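Collections > Learning Resources > Gallery

Home | Visit | Collections | Loans | Contact

Coloured Blocks from the Drinduma Teaching Collection

The Drinduma Teaching Collection lends shape and colour sets to nurseries and primary schools. The page was prepared by Zorica Popescu, Learning Resources Officer, and last revised on May 21, 2018.

Set 266: Blocks on the Maple-Coloured Board 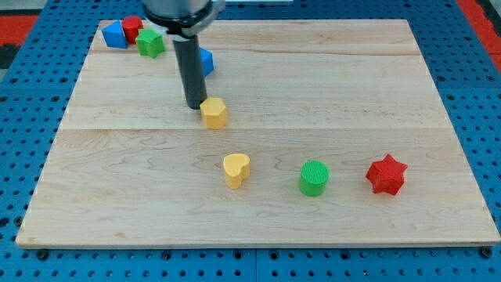
Borrowing the Set

The yellow hexagonal block is normally introduced after the red cylinder, once pupils are familiar with round and flat faces. Schools may borrow the set for one half-term. Requests should quote reference 3411 and be addressed to Fergal Ó Súilleabháin at the Loans Desk.

Related galleries
Vuvach Counting Frames
The Ševčík Bequest: Puzzles and Trays
Ateck Room: New Displays for February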